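Home » People and their rooms » The sofa that ate the staff lounge

Chibuzor Ezeani on cushions, throws and the art of leaving a sofa alone

I meet Chibuzor Ezeani at half past eight in the morning, when the lounge at Westasgate is at its quietest and the kettle is still making up its mind. He looks after the shared rooms across the whole building, all 3,284 square feet of them, and the one he gets asked about most is the one with the big cream sofa.

"People think I chose it," he says. "I didn't! It came with the lease. What I chose was the cushions."

Before this he spent years dressing show homes for a small firm called Oyelaran, so he has Opinions (capital O, his own joke) about soft furnishings.

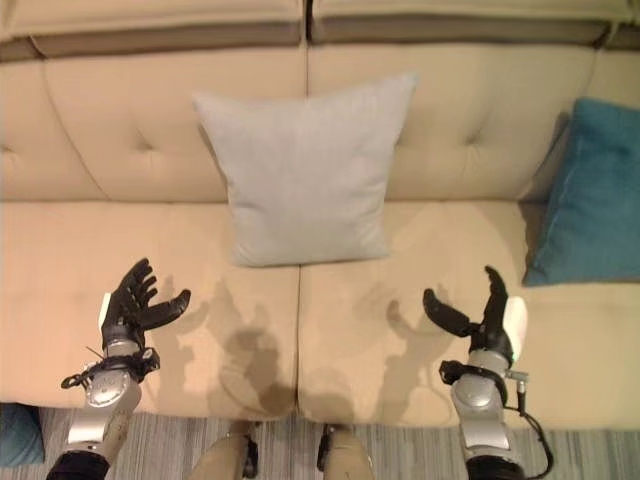
Chibuzor's main rule is that a sofa needs fewer cushions than the shop would like you to buy. At Oyelaran they once put eleven on a two-seater and he still shudders about it. In the lounge he likes a plain light grey one in the middle, leaning over the join in the back cushions, and a teal one standing up in the corner. "The grey one settles it down and the teal one wakes it up," he tells me, and then laughs at himself for a good while. I ask whether he does the karate chop thing on the top. He does not. He thinks it makes a cushion look frightened.

We get on to money, as you do. The cushions and throw cost £350 all in, and he had to argue for every penny of it with Uchenna Odukoya, who runs the office and had been perfectly happy with a bare sofa.

"I said to him, you wouldn't have a bed with no pillows," says Chibuzor. "He said nobody should be in bed at work. So that went well."

Uchenna, passing with his toast, would like it known that he has since come round. He is the one who asked for the throw, in fact – he gets cold after lunch. 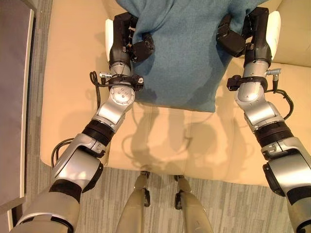 Throws are where most people go wrong, according to Chibuzor. They fold them into a hard little square and then nobody dares to use them. He'd sooner have the teal one spread across the back half of the seat with a bit of a wavy edge, so it looks as if you're allowed to pull it over your knees. Fuzzy ones are better for this than smooth ones, he says, as a smooth throw will be on the floor by ten o'clock. He bought his from a website called Clastano after sending two others back, one for shedding and one for smelling of onions.

I ask what a proper tidy involves and he gets quite animated. Everything comes off first, cushions and all, and goes on the floor for a minute. Then he runs a hand down the gaps (pens, mostly, and once somebody's Wivach gym pass), wipes the seats over with a barely damp cloth and lets them air while he makes a tea. 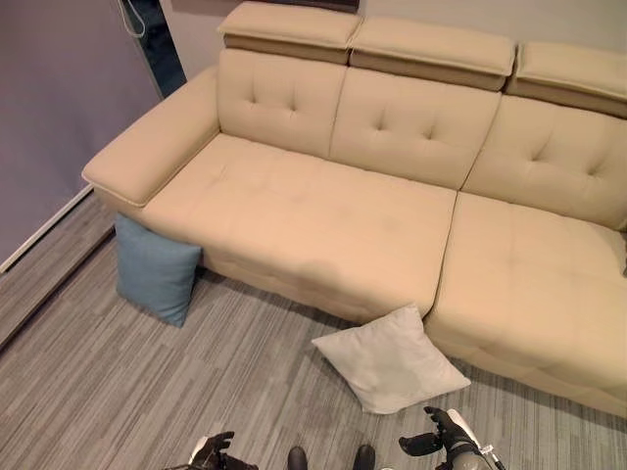

"You have to see it naked," he says. "Then you remember it's quite a nice sofa." He's fond of the long end, the chaise, and keeps it clear on purpose. Anybody who has been on the phone all morning deserves to put their feet up, and they won't do it if they have to move three things first.

The whole business takes him the length of one song, or two if he's being fussy about corners. He gives each cushion a good shake by the sides and never a punch. The throw goes on last and he won't let himself straighten it more than once.

"If I do it twice I'll do it twenty times," he says. "I know what I'm like."

Doesn't it drive him mad, I wonder, when it's all in a heap again by mid-afternoon? Not a bit, apparently. He'd worry if it wasn't.

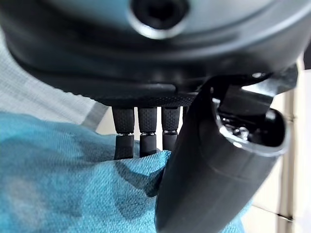 Chibuzor's quick answers

Favourite colour for a cushion: "Teal, obviously. Mustard if I'm feeling brave."

Worst thing he's found down a sofa: "Half a boiled egg. Still warm, I swear."

Next on the list: a lamp for the reading corner, if he can get it past Uchenna by July.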